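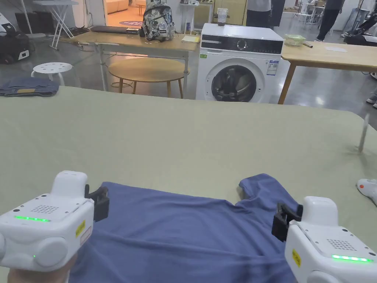

## The Second Verse

So I sang on a hit once. Two lines of the second verse, back when Mavis Escobedo was still playing the Prerholm on Sunday nights and I was the girl who knew the harmonies (and owned the van). The song was called "Mosero" and I got $200 and a sandwich.

Last April a cheque turned up for $23, and I rang Kyung-hwa straight away!

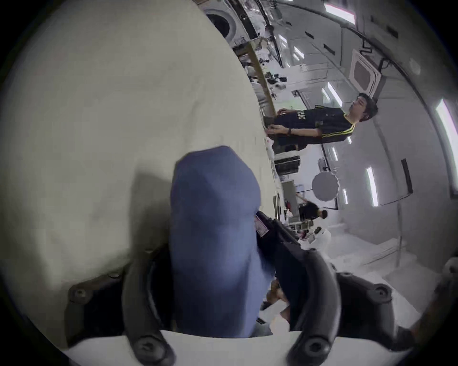 Kyung-hwa wanted to know which lawyer I'd been crying to, and when I said none she told me to frame it, because she'd played bass on the whole album and hadn't seen a cent.

Well, I couldn't frame it, I needed petrol. 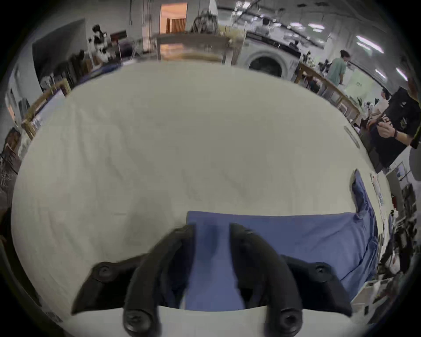
Mavis was playing Prindthorpe that weekend, her first show in years, and I drove out by myself with the windows down. We used to sell shirts before the set. A folded blue cloth on a cream-white tablecloth still does it to me, I'm back behind the merch table hunting for change. Anyway, 580 people in the hall, and she got to the second verse and stopped singing.

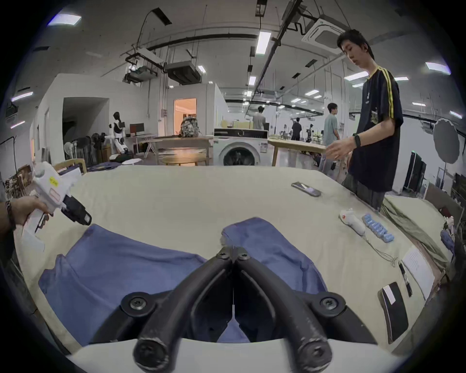 She just let the band go round again, and looked out at all of us, and I thought, oh no, she's forgotten it. Then I opened my mouth.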